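Sunday, February 6, 2022

So the bread didn't rise. Again! I'd left it on top of the fridge all night with a towel over it (my grandmother's trick) and this morning it looked exactly like it did when I went to bed, only sadder. I'm blaming the flour. I switched to the Wieser rye last week and I don't think my starter likes it one bit.

Anyway, I baked it. Two hours of my Sunday for something I could prop a door open with. I cut the end off, put a ton of butter on it and ate it standing at the sink, and you know what, the taste was pretty good. Sour in a nice way. 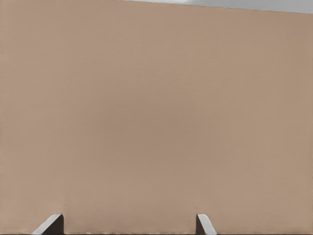
The other thing with rye is that it drinks up so much water. I put in the same amount I always use and got a stiff little ball, so next time I'm going wetter. I'm also going back to the old jar, the one with the chipped lid, where the starter was happy for months before I decided to get fancy. I read all through the Tastlow forum over lunch - there's one thread on dense rye with 719 replies - and came away more mixed up than before. Half of them knead it, half of them swear you never should.

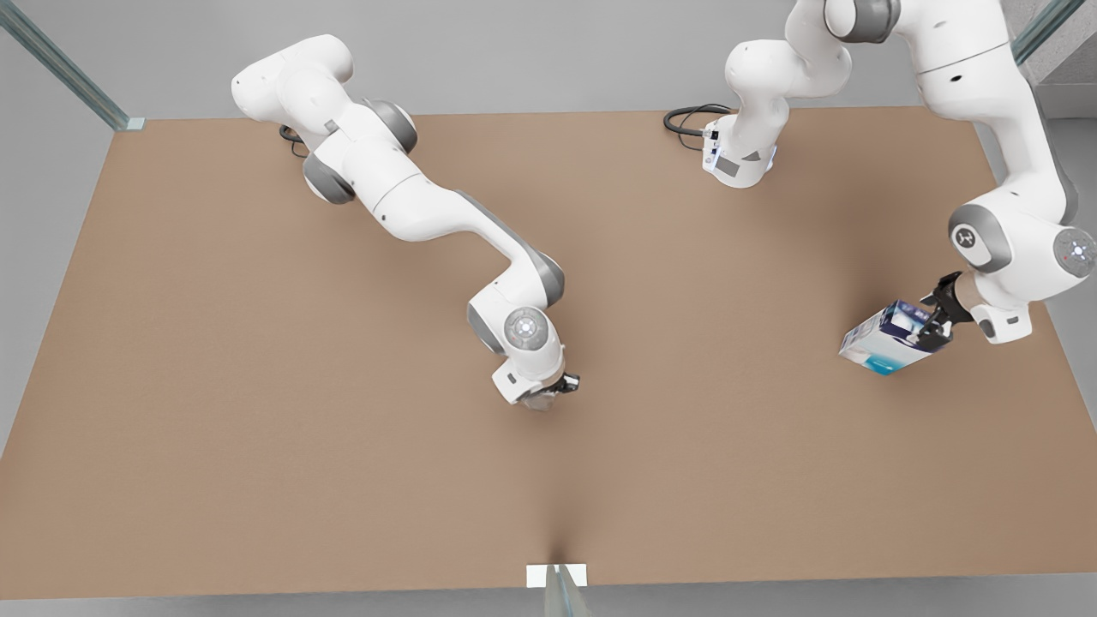

My sister thinks I should quit kneading altogether and let it sit in a warm oven with just the light on. She told me this on the phone while chewing toast, store-bought, very loudly. She also thinks 6 loaves in a row is enough and I should take up soup. Maybe in March!

I fed the starter at four, half rye and half plain white, and it's on the shelf over the radiator now with a rubber band around the jar. Already a couple of bubbles along the side. I'm going to bed early and not getting up to check on it.
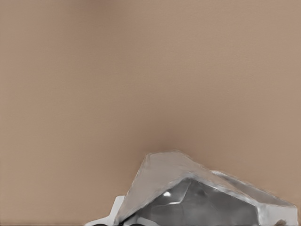 Sunday afternoon, tabletop or maybe a wall.

3 comments | 2 shares

Last updated: Sunday evening

Contact | © Kurnia Diary | Back to top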